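Workshop Notes > Papers > Section 4

4. Building the Grustum hand in a shared room

We had planned to put the whole second arm together over a single weekend, and anyone who has ever shared a workshop will know how that sort of plan usually goes. The forearm shells came from Punitz in two shipments, the linkages came later, and the finger pads were molded by Zane Uibo at his kitchen table (he would like it known that the oven was never involved). What follows is an account of how the parts were fitted and how we set the finger travel, written for readers who might like to try a similar hand with modest tools and a patient family.

The first job after fitting is to let the fingers hang and see how they settle. Each fingertip is carried on dark links, and the pivot bolts have to be snug without pinching. Figure 4 was taken with the small camera at the wrist, which we used all through this stage.

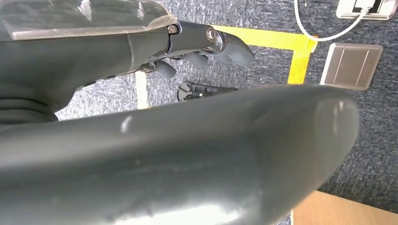

Figure 4. Fingertips and pivot bolt of one hand, with the other hand's finger close to the wrist camera.

We tightened each pivot until the finger stopped dropping under its own weight, then backed the bolt off by a seventh of a turn or so, a setting Austra Petrauskas had worked out on the older Manurung gripper and which has served us well ever since. After that came the long, rather pleasant business of closing and opening the hand, 80 cycles to a run, with a pause to feel the joints for play. Over the whole build we logged 494 cycles before we were willing to let the hand near anything we cared about.

For the trials themselves we liked a slotted wooden organizer on a table, as the narrow slots are an honest test of where a fingertip really is. The hand was wrapped in clear plastic film, and the laptop stayed on the same table so that whoever was watching the numbers could also watch the arm. 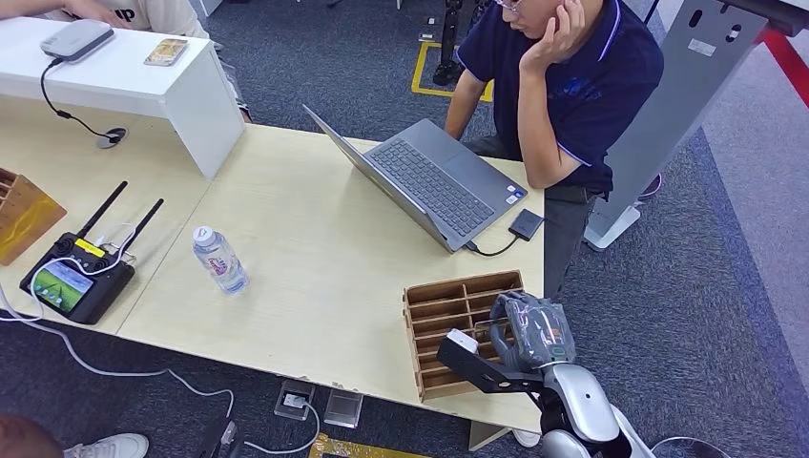 Buswood Shared Workshop, Home Robotics Club

Working this close together has its drawbacks, chiefly cables and elbows, but we found we caught small faults sooner. A stiff joint shows up in the motor current as a slow rise, and it is much easier to believe the plot when you can lean over and look at the finger. Two of the pivots had to be reset in June, both on the same hand, and we describe that repair in Section 5 along with the revised bolt settings.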